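Frequently asked questions about recording sessions

Who runs the collection?
Hemis plans the tasks and trains the model. Clemau looks after the rooms and the recording schedule. Arriaga checks the finished examples before they go into the training set.

What counts as one example?
One attempt at one task, from the start signal to the stop signal, together with the written instruction that goes with it. Most bedroom examples last less than 75 seconds. Anything longer is kept but goes to a separate folder.

How many examples do you need per task?
We start with 100 and train a first version on those. If it does poorly, we go up to 2000. Pillows and bedding usually need the larger number – soft things rarely land the same way twice.

Which bedroom tasks are on the list?
There are 13 at present. They include straightening a pillow, stacking two pillows, pulling up a blanket and folding a towel on the mattress. The list was last changed in August.

Do you throw away failed attempts?
No. Mark them as failed and save them. A dropped pillow that is picked up again in the same attempt is marked as recovered. Only delete an example if the recording itself is damaged.

Should the room look the same every time?
No. Change the position of the pillows between attempts, and swap the sheet when the task sheet says so. Leave the furniture where it is until the full set for that task is done.

Does the robot have to stand on the floor?
It can stand on the floor or on a platform. Write down which one you used. Do not mix the two within a set.

Can I change the wording of an instruction?
Yes, as long as the meaning stays the same. "Straighten the top pillow" and "make the upper pillow even" are both fine.

Where do the files go?
Upload them to Priltex before 6 p.m. Files sent later are checked the next working day.
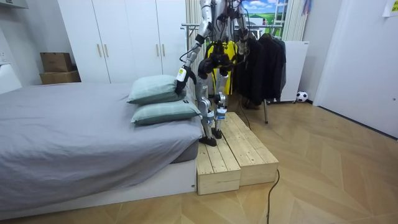 Pillow task in the bedroom, with the robot on the wooden platform.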